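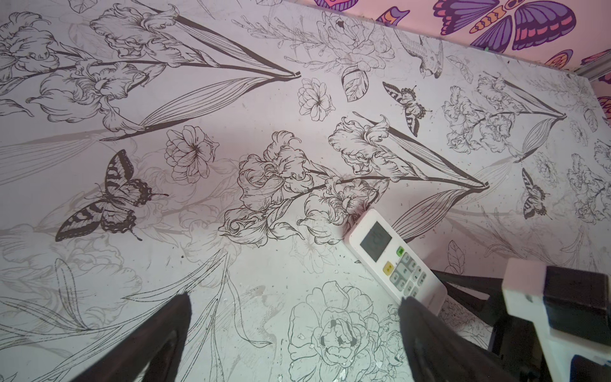

Tapsell Fund small grants, progress report no. 2
Project: Trying out the Condus home arm kit for the Romasholm equipment library
To: Olga Carrasco
From: Coralie Maihi
Period: March to June

Hi Olga,

Second report, and a longer one than last time, when all I had to show you was a delivery note and a lot of packing foam. The kit has now been in daily use in the spare room for 14 weeks and I have opinions! The short version is that I like it more than I expected to, I don't think it's ready to go out on loan without one of us going with it, and I'd like to shift a bit of money between budget lines. The request is near the bottom if you want to skip down.

What we've been doing

You'll remember the question we started with was whether somebody who can't easily reach or grip could borrow one of these kits from us, the same way they'd borrow a bath seat or a tall chair, and get some use out of it at home. So we picked jobs people on our waiting list had asked about. Remote controls came up over and over (TV, air conditioner, the one for the bed), then pill boxes, reading glasses, a phone that's slid out of range, and a few one-offs like somebody's crochet hook, which we've parked.

My brother Paora does most of the driving. He sits at the leader arm, which is the small one you move by hand, and the big one copies him. He does a batch of pickups, saves them, and then Mirsad Atanasov trains the kit on them overnight and we see in the morning what it has learned. Some mornings that's a pleasure and some mornings it's Mirsad muttering.

How the kit is doing on remotes

This is the bit I'm happiest with. We moved on to the air conditioner remote in May, after the TV ones, and that was a step up because it's white and our table is covered in white flowered paper. On the old plain brown table the TV remotes had been easy. The first night's training on the new setup gave us an arm that went confidently to a spot next to the remote and closed on nothing.

Paora's fix was to stop setting the remote down neatly. He turned it every which way, slid it toward the edges, put it down with the buttons facing him and then facing away, and after a few more evenings of that the arm got a lot better. In our last proper test the arm got it 33 times out of 40 tries. Most of the misses were when the remote was lying nearly in line with the fingers, so they came down on the end of it and pushed it along. Mirsad thinks more recordings from that angle will sort it out. I think a person in a real living room would just nudge the thing with a stick first, but he's probably right that we shouldn't count on it.

What it won't do yet is press the buttons. I know you asked about that at our Wednesday call. The fingers are too broad for small rubber keys, and they hit more than one. Condus sells a narrow fingertip and I've asked for a loaner pair. If those work we'd be able to try "pick it up and press the green one", which is what people want when they say they want help with the remote.

What I think of the Condus kit itself

Good: the arm feels solid, it's quiet enough to have on while somebody naps next door, and the fingers let go gently. The wrist camera sees more than I'd hoped for, with both fingertips in view, so Paora can tell from the picture whether he's lined up. Setup from cold takes one person under an hour now. It took the three of us most of a Saturday the first time, but a lot of that was me reading the wrong booklet.

Not so good: the software wants an update at the worst moments, and after one of them the arm forgot its resting position and folded up in an odd way until Mirsad re-did the calibration. The booklet says this takes "a few moments." It doesn't. The cable from the wrist also works itself loose when the arm reaches across itself – we've got a velcro strap on it that has held since April. And the clamp needs a thick table edge, which rules out a good half of the furniture I've seen on home visits.

The big one for a lending library is the stop button. It's on the power box, on the floor, on a fairly short lead. I can't hand that to somebody who has trouble reaching. Condus does sell an extension with a large palm button, it just isn't part of the kit, and I didn't spot that when I wrote the budget. My mistake.

The Loson support plan

We took the six-month trial of this alongside the kit and I said I'd report on it separately. Keegan Mudgway is our contact at Loson and he's been great, patient on the phone and happy to look at recordings with us and point out where Paora was rushing the last inch. We've used it 6 times. Two of those calls saved us days. The web portal I can take or leave: you fill in a form, it sends you to an article, and then you ring Keegan anyway.

Would I pay full price for it for a second year? With Mirsad around, no. For a library that had nobody like him I'd say it's close to essential, and I'll put that in the final write-up for the other branches.

Money

We're a little under on training time and a little over on parts. What I'd like to do is move the unspent travel line (the trip to see another kit fell through when they postponed) over to equipment, to cover the palm stop button, the narrow fingertips if the loaner pair turns out well, and a freestanding base so we're not at the mercy of people's tables. No extra money needed. The quotes are with the spreadsheet I sent to your office, and Paora has initialed the time sheets.

What's next

Reading glasses are on the table as of this week and they're a pain, all legs. After that pill boxes, closed ones only, with no pills in them. I'd still like to do two supervised home visits before the grant ends, with one of us holding the stop button the entire time. Both households have said yes in principle. I need your okay on the visit checklist before I book anything, and I've sent you the draft – question 4 on the insurance page is the one I'm unsure of.

If you're passing through Romasholm, come and have a go on the leader arm. Afternoons are best, Paora is usually there from 2 and he loves an audience.

Thanks again for this, it's been a really good few months.

Coralie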